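Gallery – veg into basket, wrist view

Quick page while the arm cools down. Ngaio Hapeta here, typing between sets. People at Mumenen keep asking what we do all day so this is the answer, more or less. Full write-up is on the Rivera page when Aslak gets to it.

What it is: one arm, one table, some veg, one basket. A person drives the arm by hand controller, the arm records everything, then we reset the table and go again. Each go is an episode. We're at 664. The first 100 were mine and most of them got chucked, my fault, had the recording rate set wrong and didn't check till after smoko.

Who's who: Randi Aasen and me on the controller, Gunnel Åberg on labels, Aslak Boström on training, Åsmund Lundgren keeps the gripper going and tells us off when we squash things.

How a set goes: 15 episodes, then swap drivers. Any longer and you get sloppy, and sloppy goes straight into the model. Gunnel can tell from the labels when somebody needed a cuppa. Veg gets moved between episodes, basket gets turned. Not square to the table every time please!! The March model only knew the basket straight on and went to pieces as soon as we angled it.

Things we've learnt, no order:

Corn is the hard one. Long, and if you grab near one end it swings and clips the rim on the way over. Grab the middle, lift, wait a sec, then go across.

Potato is easy until it's right up against something.

Eggplant – come in across the body, not along it. Randi does this better than me. Watch hers if you're new.

Fingers closed on the way down hides whatever's behind them from the wrist view. Open early. Aslak says the model copies this within a day, good habits and bad.

Dropped one? Don't stop recording. Pick it up and finish. We binned 49 drops early on before Aslak said he wanted them, the recoverys are gold apparently.

Blurry frames stay in. The arm moves, it blurs, the model has to cope with that when it's running by itself. Only bin it if the file's broken or somebody's sleeve is in the way the whole time.

Instruction text: short, how you'd say it to a person. "Put the corn in the basket." Not "execute transfer of maize". You know who you are, Åsmund.

File names go set, driver, item. Lower case. Gunnel's script falls over on capitals and she's not fixing it this week.

Still to do: the Ranurport lot want the same task with the lights down, and the Irkard bench gets a different basket if it ever turns up. Then a proper test on layouts the model hasn't seen. Will add to the gallery as we go, so check back.

Corn, potato and eggplant out on the grey table, basket empty and on an angle, gripper down by the near corner. Plenty of blur, its a keeper.

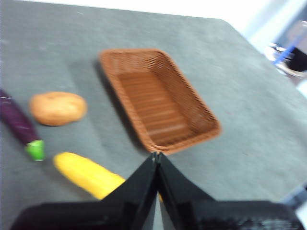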